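Section 7. Needle driver and grasper work — rules for the console and the bedside

Arkoneck two-arm trainer, bench and theatre set-up guide. Revised 2025-06-03. Replaces the May sheet, please bin the old one.

Read section 6 (docking) first. If the arms aren't docked and locked nothing below applies.

7.1 Before arms go in

1. Check the cart brake. Push it with your hip. If it moves, it isn't on.
2. Log the instrument numbers on the Tilletti card. Driver on one line, grasper on the other. Numbers are on the housing, not the shaft.
3. Check lives left on each instrument. Zero lives — tag it and put it in the red tray. No "one last go".
4. Open and close the jaws by hand wheel, five times each. Any grit, any catch, swap it.
5. Wipe the scope. Wait for the fog to clear. Then white balance.
6. Set motion scaling to fine. The console remembers the last user's setting and it will be wrong.
7. Read the joint check code off the side screen. 88 is a pass. 43 means one wrist hasn't homed, so take that instrument out and reseat it. Anything else, stop and go to section 11.

CAUTION: never reseat an instrument with someone's head in the console. Head out, hands off, then reseat.

7.2 Bringing the arms in

1. Scope first. Always.
2. Bring one instrument in at a time, under vision, until you can see the jaw and the wrist joint.
3. Second instrument same way. Call "in view" for each. The bedside hand answers "seen".
4. Don't cross shafts. If they cross, the outer one backs off first.
5. Keep the tips in the lit part of the view. The picture goes dark towards the edges and you will lose a jaw in there.

Note — the Clellex scope has a heavier fall-off at the corners than the older one. Recentre more often than you think you need to.

7.3 Passing and tying

1. Needle held by the driver only. The grasper takes tissue or thread, it does not drive.
2. Hold the needle two thirds back from the point.
3. Let go with one jaw only once the other has closed. Say it out loud if you're new.
4. There is no force feel at the handles. Watch the thread and the tissue edge. Edge turning white or puckering = too tight.
5. Bring edges together, stop there. Do not haul.
6. Lay throws flat, and swap hands between them.
7. Cut tails short but not flush. Leave enough to grip if it has to come out.
8. Any loose length of thread comes out or gets parked where both users can see it, before the next stitch is started. 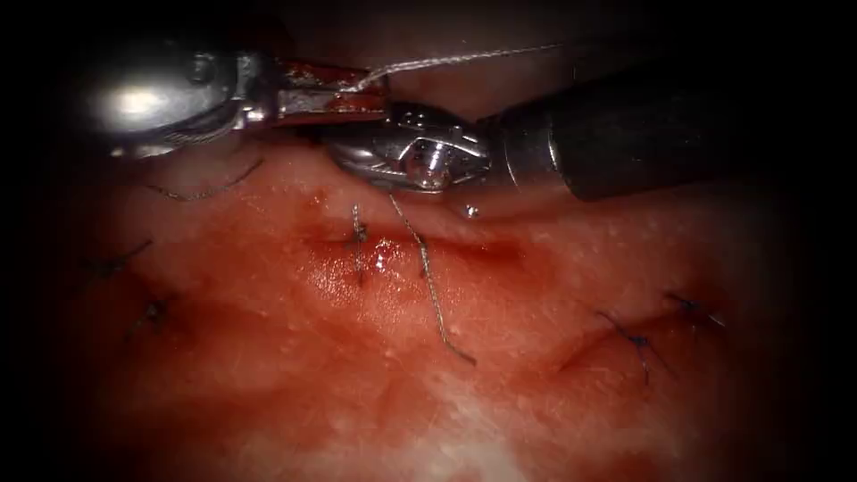
Fig. 7-2. Driver (left) and grasper (right) close together above the tissue. Tied stitches and loose dark strands below.

Tips this close is the point where most clashes happen, so slow down. Rule is one arm moving, one arm still. If both need to move, open the gap first and then carry on. The clash alarm only knows about the arms outside. It knows nothing about the tips.

Blood on the jaws: a smear is workable, a coated jaw is not. Thread slips in it and the teeth hide. Take the instrument out and clean it per 7.5, don't try to scrub one jaw against the other.

Blood beside a stitch: stop, look, dab or suction, look again. Do not put the next stitch in over a pool you haven't cleared. The shine off it will fool you on depth as well, move the scope a little and see if the highlight moves.

Two thread colours in use: agree out loud which is which before the start and write it on the card. Dark on dark tissue in the corners is very easy to miss.

CAUTION: do not grip the working length of a suture with the driver jaws. It frays where you can't see it and goes at the knot. Hold the tail end, or use the grasper, light grip setting.

7.4 Stops

1. Anyone in the room can call stop. No reason needed at the time.
2. On stop — hands still, feet off pedals, head out of the console.
3. Do not open the jaws on stop. If they're holding something they keep holding it.
4. Bedside hand reports what the jaws are holding before anything is released.
5. Press the red button only if an arm is moving by itself. It cuts power to the drives and you'll need the hand wheel to get the jaws open after.
6. Restart needs both people to say "ready". One isn't enough.

Fault 673 in the middle of a tie: wrist over travel. Straighten the wrist slowly, wait for the tone, continue. Twice in one session, swap the instrument. Fault 1126 is a lost link between console and cart. Treat it as a full stop, check the blue cable at both ends and dont restart until the joint check has been run again.

7.5 Taking out and cleaning

1. Account for every needle before either arm leaves. Card, count, initials.
2. Straighten both wrists. Jaws closed and empty.
3. Grasper out, then driver, scope last.
4. Rinse jaws straight away with the Janjua flush kit, blue nozzle. Dried blood in the pivots is what kills these instruments.
5. Work the jaws under the flush until it runs clear. Check the pivots under the magnifer.
6. Take one life off on the card. Even for a short session. Even if it only went in to hold something.
7. Tray, lid, label.

Note — do not flush with the instrument still on the arm. Water gets in the coupling.

Faults and swaps go on the back of the card, same day. Cards are kept with the cart. Spare cards in the lower drawer, next to the hand wheel.

Section 8 covers the energy instruments and has its own pedal rules.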